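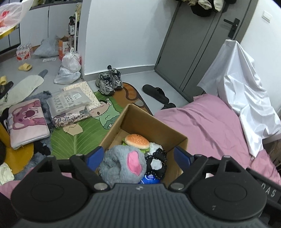 ## Dalen packing-bench gripper

We have been supplying the Dalen to packing rooms since February, and the question that comes up before price, before payload, before anything else, is what it will mean for the people who already do the job. So this page begins with them, and the technical bits come further down.

Most of our customers pack soft, awkward, cheerful things: plush toys, slippers, cushions, bagged clothing, the odd boxed gift set. Goods like these squash and roll and never sit the same way twice, and a good packer deals with all that without thinking. What wears a packer down is the holding and lifting of open cartons, over and over, with the wrists bent and the flaps getting in the way. That is the part the Dalen takes on. Your people still choose what goes in, still tuck the last bear in by its ears, and still decide when a box looks nice enough to send.

### What changes on the bench

At our Clekbridge customer, a toy and gift warehouse with 42 people on the packing side, the first Dalen bench went in next to the returns table. Ulla Backlund runs that room and was kind enough to let us pester her for weeks afterwards. "I expected sulking," she told us, "and for a few days I got it! Then the ones with sore wrists started asking whose turn it was." They now swap over every 90 minutes, so everybody learns the bench and nobody is stuck beside it all day. The rota took longer to agree than the machine took to install — do leave time for that.

Jobs do shift a little. Somebody has to teach the arm a new carton size, and we would much prefer that to be a packer than a visiting engineer, as packers know which boxes bulge. Training is given on your own floor, with your own stock, and there is no exam at the end.

### What you get

- Dalen two-finger gripper with a set of soft finger pads
- Gavmont bench stand and cable tray
- Stop button within reach of a seated packer
- Training for 4 members of staff
- Printed handbook in plain English

**Price:** £1,690 for the gripper set, delivered. The arm is quoted separately, once we know your bench height and your heaviest carton.

### Before you order

Please talk to the people on the bench first, and bring one or two of them along to the demonstration room at Dunton if you can. Bring your worst box as well, the one everybody grumbles about. We will put the kettle on and try it with you for as long as you like.

Prices and contents checked 15 April 2021.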